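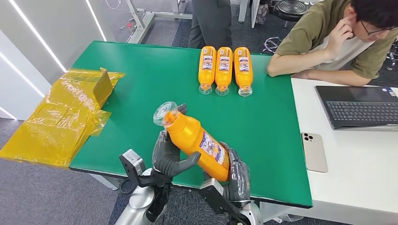

Progress report to the Platska growers' fund: used baler purchase, second period

Prepared by Irfan Lumbantobing for Byung-chul Cha

Where we stand

The Stornberg round baler has been in the field since June and has made 260 bales. The plan said we would be well past that by now. Part of the gap is rain. The rest is the pickup, which clogs in heavy windrows no matter what the dealer says about ground speed. I slowed down as told and it clogged more slowly.

Money

We have spent $1,978 on repairs, nearly all of it on belts and one main bearing. The seller described those belts as "recently replaced." I would like to see the receipt. Nothing has been spent from the training line.

Moisture monitor

The Tunstall monitor was sold to us as the part that would pay for everything else. I checked it against the oven on 105 samples. It read low on second-cutting alfalfa often enough that I no longer bale on its word. It may do better in grass hay, but I haven't tested that and won't claim it.

Borkum fields

The low ground at Borkum is still too soft for the baler and the big tractor together. Those acres were cut and chopped by a neighbor for a share of the crop. Please don't count them in our total.

Next period

New pickup teeth go on in September. If the clogging continues after 100 more bales, I will ask to move the training money to a wider pickup. I don't support buying the net wrap upgrade this year. The quote is attached, and the savings in it look like guesswork to me.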